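Wire and Board Work, Bench 9
Posted 2023-07-09

A small gallery from the Dediro workshop, where we are building the practice boards for the Stosard wiring kit. The boards are plain white with red dots on them, and the exercise is to lay a thin wire along a curve between marked points. It comes before any soldering or stripping, and most people get through it in an afternoon.

We bought the wire on a spool from Cikel, 800 feet of it. The pale yellow-green was chosen over the gray because it shows up well on white. It is thin and springs back if you let go early, so a bend has to be held for a moment before it stays.

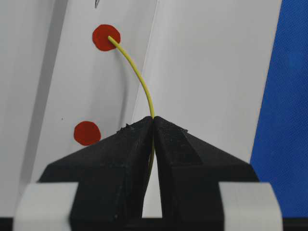
The red dots came out of a long discussion. The first boards had black crosses, which were hard to tell from pencil marks and stray specks. Dots are easier to aim for, and a wire tip that lands on the edge of one still counts as placed. Landing in the center is better, but the kit does not ask for it.

Curves are harder than straight runs. With a straight run you pull the wire tight and press. With a curve the wire wants to lift off the board in the middle, and you can tell from the shadow how far it is standing up. A shadow tight against the wire means it is lying nearly flat.

Board notes
White face, matte, wiped with a damp cloth between uses.
Red dots, replaced when the edges get too ragged.
34 boards finished so far, and the rest to be cut in October.

Wire notes
Cut pieces are kept in the Man trays on the left shelf, sorted by length.
Kinked pieces go in the scrap tin. Please do not put them back with the good ones.

The spool label says 2000 bends before the wire gives out. We have not tested that. The pieces on the practice boards get replaced long before then, usually when the ends start to curl.

More galleries: Cable Trays, Connector Wall, Spool Rack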